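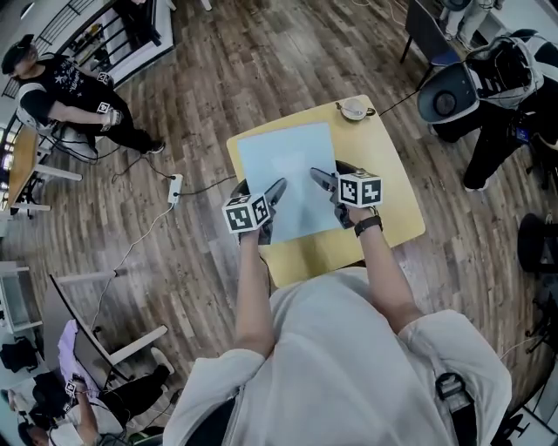
Waist length on linen trousers - take up or leave alone?

jarrah_hem
Bought two pairs of the Closmont high-rise linen trousers in the June sale, one in olive and one in a sort of oatmeal colour. They fit well through the hip but the rise is long on me and the waistband ends up nearly under my ribs. Sitting at a desk all day it folds over and leaves a crease that won't steam out.

Has anyone had a waistband dropped on these? The alterations place at Ruddock quoted me for it and said the pockets would have to be recut. I'm 158 cm if that helps. I don't wear belts.

tansy40
I had it done on a wool pair, different brand. It came out fine but cost more than half what the trousers did. On sale linen I wouldn't bother. Wear a longer top over them.

jarrah_hem
A longer top defeats the purpose of a high waist for me. I look like I'm wearing a sack with another sack on it.

Marlene Desjardins
I do alterations from home and I'd say the pockets are the real problem. Closmont uses a slant pocket that runs right into the band, so if you drop the waist by 3 cm the opening gets 3 cm shorter and you can barely get a hand in. Recutting them means opening the side seam. There's also the fly. The zip has to be shortened from the top and the hook and bar moved. Any tailor who says it's a quick job hasn't looked inside the garment.

What I'd ask first is whether you've washed them. Linen moves. Mine came up 2 cm shorter in the rise after a warm wash, and the legs came up as well, so don't hem before you've done it.

oldselvedge
Disagree on the warm wash. If the label says cold and you shrink them on purpose, you can't choose where they shrink. You'll lose it in the thigh and then they pull across the front when you sit. Seen it on my own pair.

Marlene Desjardins
It depends on the weave. A loose one will go in both directions. The Closmont ones are fairly tight and mostly shrink in length. But fair enough, it's a risk, and I wouldn't do it to the pair she likes best.

jarrah_hem
Washed both pairs once, cold, dried on the line. No change that I could measure. The olive ones are my favourite so I'd try the oatmeal first if I try anything.

Another option is to sell them on and get the Ilura mid-rise. Has anyone got those? The fabric looks thinner in the photos.

tansy40
I have the Ilura in navy. The fabric is thinner, and you can see the pocket bags through the lighter colours. Navy and black are fine. The waist is elasticated at the back, which the website doesn't mention anywhere I could find. It's comfortable but you can't tuck a shirt in and have it look neat from behind.

oldselvedge
Elastic at the back is a no from me at that price. The Prirnora ones have a proper flat band and come in a short fitting. The colours are dull, mostly grey and beige, but they last. I've had mine 4 years and only replaced a button.

jarrah_hem
Does the short fitting change the rise, or only the leg? Most brands just chop the leg and call it petite.

oldselvedge
Both, as far as I can tell. I compared mine with my sister's regular pair and the rise was clearly shorter. Knee sits in the right place too. They run narrow in the calf though, so check that if you cycle or have solid legs.
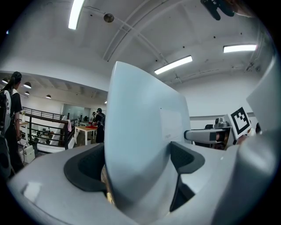
Marlene Desjardins
The Prirnora short does have a shorter rise, I've had a few across my table. The seam allowance at centre back is generous as well, so there's room to let the waist out if you need it. I'd still go up a size if you're between two, because the linen has no give at all.

tansy40
Going up a size in those gave me a gap at the back of the waist. I'd get your usual size and return it if it's wrong. They give you 30 days but you pay the postage.

jarrah_hem
Thanks, I'll order the Prirnora in grey and keep the olive Closmont for weekends. If anyone wants the oatmeal pair, size 10, washed once and never hemmed, send me a message. I can post within Australia.

oldselvedge
Ask them to measure the rise before you order. They answer emails within a day or so and the size chart on the site only lists waist and hip.

jarrah_hem
Emailed them just now. Will post the measurement when I get it.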